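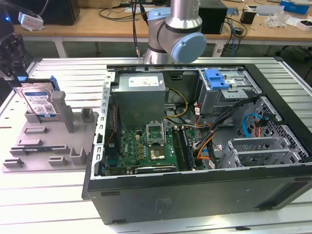 We have been at the cable problem since January, and I can now report a result, although I would ask you to sit down and lower your expectations first.

Some background for anyone who wandered in from the sourdough posts. The Clandlow project wants a robot to take old desktop computers apart so the useful bits can be used again. Screws are fine. Drives are fine, give or take. Cables are dreadful. A rigid part stays where you left it, while a cable springs back the moment you look away and drapes itself over the very thing you wanted to reach.

Our old method, Grivitz, planned the whole job in advance from a single look inside the case. It was a lovely planner. It would work out a complete route to the memory, set off with great confidence and shove its fingers straight into the power leads. Over 110 trials it got the module out 40 times, and I was there for every one of the others.

The new method is called Nonex, for reasons lost in a long email thread. It plans one short move, makes it, looks again and throws away everything it believed about the cables. The only thing it keeps is a rough score for how springy each bundle seemed when pushed. We trained that score on 1,000 simulated nudges, most of them of a cable that behaved like cooked spaghetti until someone fixed the stiffness setting (me, both the breaking and the fixing).

Same 110 trials, same computers, and Nonex failed only 5 times. I reran the count because I didn't believe it. Three of the failures were the blue SATA cable, which has a nice high arch to it and catches on everything. The other two I put down to spite.

The catch is speed. All that looking again makes it painfully slow, and you could make tea between moves. I have. The folk at Feng want it quicker before they'll try it on their line, which seems fair, so next I'm going to let it take two moves per look whenever the springiness score is low. Drives after that, then the little fan connectors, which I am not looking forward to.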